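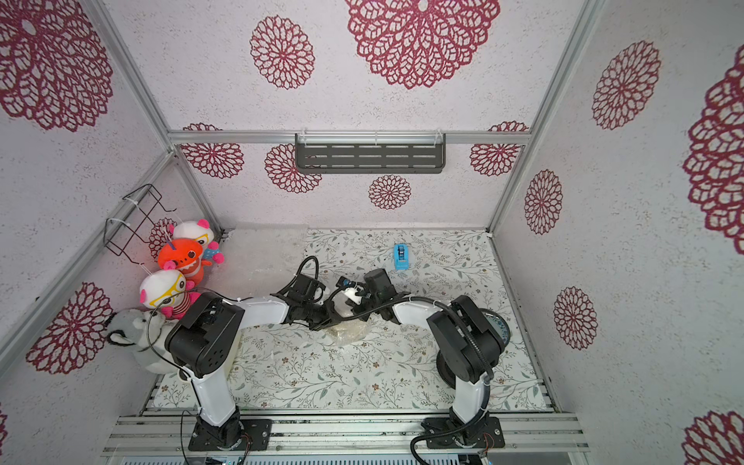

Kylie Harawira asked whether bubble wrap marks a painted glaze if it is left on for years. I have not seen it happen, but I put a layer of soft padding between the two for anything old.

This page is about packing small things for the post and for storage. It goes with the September packing morning at Dravimthorpe, where we wrapped 186 pieces for the move to Dirncombe. Most were small dishes, lids and ornaments.

Lay everything out on a patterned cloth or sheet first. Bubble wrap goes down flat, with the soft white strip over it.
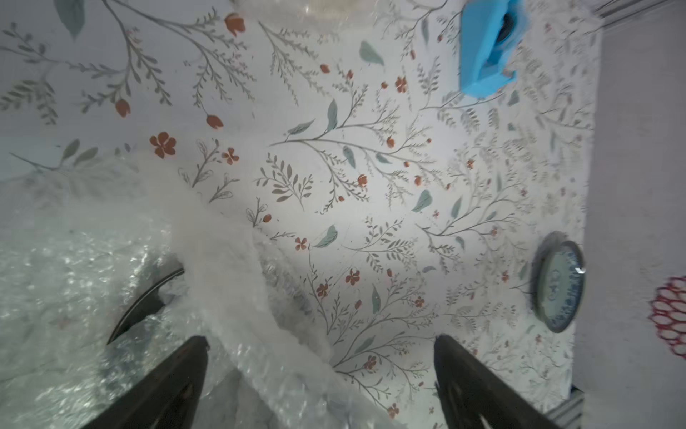
*Words: the Dravimthorpe packing group*

Round dishes are wrapped on their own, rim first. Cut the padding longer than you think you need. We cut ours at 25 cm and trimmed the ends.

Keep the tape dispenser at the back of the mat until the wrap is folded. Soft toys can stay in the corner, as they go in last and fill the gaps in the box.

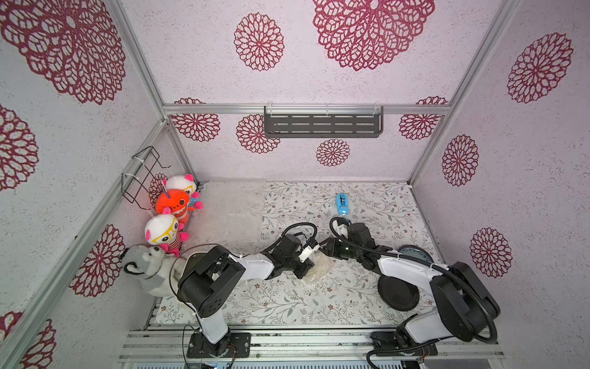
**How many dishes go in one box?**
Five if they are wrapped singly, fewer if any of them have handles.

The tape is the last job. A blue dispenser with a serrated metal blade and a clear roll did for all of it. Pull the tape out straight and bring it down over the teeth,
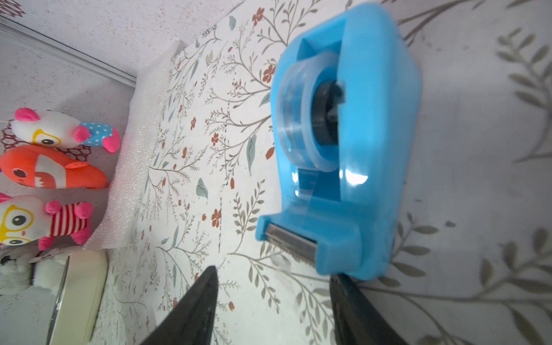
then fold the loose end under so that the person unpacking can find it. Two short pieces hold better than one long one. The boxes for Dirncombe were numbered on the side and stacked by the door at 11.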